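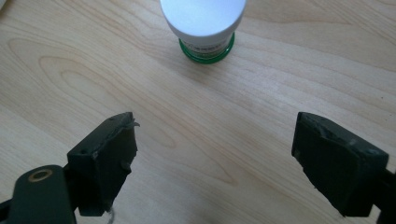
Approach, jaws open. White container with the green base, bare table.

How to test if a gripper can do your chore yet

Mon 13 October

Short version for people in a rush: pick one chore, one object, one surface, then do it by hand with the gripper tool before you let any arm near it. If you can't do it squeezing the jaws yourself, the machine won't either. Most of the "can robots tidy a kitchen" talk skips this step.

I did this for the shop in Dunbridge, then again at home. Same steps both times.

What you need

A hand-held gripper with a camera on it. A table. The thing you want moved. A notebook, paper is fine. Tape for marking spots.

Step 1. Write the chore down as one sentence

"Pick up the container and put it on the shelf." Good. "Clear the table" is no good, that's nine chores wearing a coat. Milagros Salcedo made me rewrite mine twice and she was right.

Step 2. Set the object down, back off

Leave a good stretch of bare table between the jaws and the object. Start too close and you've already done the hard part for the machine. Jaws open, object lined up with the gap – you want to see both fingers and the target at once.

Check the light while you're there. White plastic blows out under a bright lamp and then the edge you need is gone. Turn the lamp, not the object.

Step 3. Go slow, go straight

Move in level. Stop when the object is between the fingers, wait a beat, close. Lift a hand's width. Hold. Put it back down in the same spot, open, back off. That's one try. Dropping it counts as a try too, write it down!!

Round things roll if you catch them off center. Containers with a lid – grab the body, not the lid. Learned that one with rice.

Step 4. Change one thing

Shift the object to the next tape mark. Or turn it. Or swap in a full one for an empty one. Not all three, you won't know what broke it.

Step 5. Do it a lot

My Usness notes have 573 tries in them, and 193 were misses of some kind. Almost all the misses were at the close, hardly any on the way in. So I stopped fussing with the approach and spent the next week on finger angle. Wouldn't have guessed that from watching a few good ones.

Dolores Blackwood at Flistcombe says don't trust anything under 2,000. She has more patience then me.

Step 6. Now ask if a machine can do it

My own answers so far, October:

Moving one rigid thing on a clear table: yes, would leave it running while I ate lunch.
Same thing on a crowded table: sometimes. Needs somebody in the room.
Putting lids back on: no.
Wiping up: it moves the mess.
Folding: ask me next year.
Bin sorting at the shop, all one part: yes. Mixed parts, no.

Common problems

Slips on lift – clean the fingers first, then look at where you're gripping. Low is usually better on a tall container.

Knocks it over on the way in – you're coming in crooked. Widen the jaws before you blame anything else.

Works by hand, fails on the arm – check the arm's speed. Ours at Bermúdez was set way to fast out of the box and I lost a whole afternoon on it.

Notes all look the same – write down what missed and where, not just "fail".

Part two is the shelf, once I have the hieght sorted.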